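Prikthorpe Students Take Gripper Build to Tosoddale Final

PRIKTHORPE, June 13, 2026 - Students from the Prikthorpe school robotics club will compete in the Tosoddale tabletop handling final with a hand-held two-finger gripper. The club has worked on it since March.

Teams clear and set a table, using trays and dishes. The Prikthorpe entry has black fingers with flat pads that face each other across the gap. Students spent the past term practicing tray approaches and recording each one.

"We had 105 recordings in the first month and 1000 by the end - most of the early ones were bad," said club adviser Ayanda Pretorius.

The winning team receives $3000 for parts. 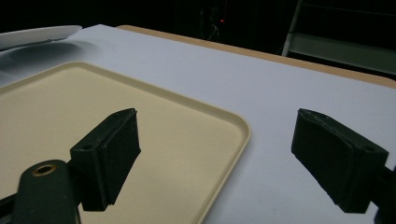

Prikthorpe Robotics Club - Gripper Team

The club meets after school and is open to all grades. New members do not need their own tools.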